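Sat 19 June. Flamutcombe bench, equipment planning

Went through the spares list against what the two arms will need if the kitchen tasks carry on past the summer. Gripper fingers first. The serrated pads are a wear part and Zendinell only sells them in packs of 9, so one pack now and a second on the next order. Shahzad Lashari wants a complete gripper on the shelf as well. Agreed in principle, but the Kvaran quote from May has lapsed and needs asking for again. Lead time was up to 60 days.

Cables: external routing stays. The internal kit from Paria would mean taking both wrists apart and I can't justify the downtime. Put down 300 for replacement cables and clips, same cost code as last time.

Props come out of consumables. Sponges, mugs, the mug tree, jars and bottles can all be bought locally. Keep them off the capital sheet. 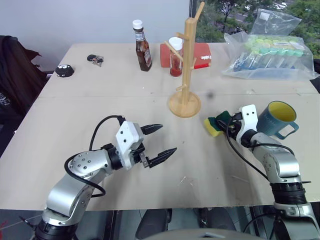

Table: the seam between the two panels is still on the list. Single top preferred, price not yet known. Left as an open line.

To do: new Kvaran quote, check pad part number, ask Shahzad whether the spare gripper can wait 3 months.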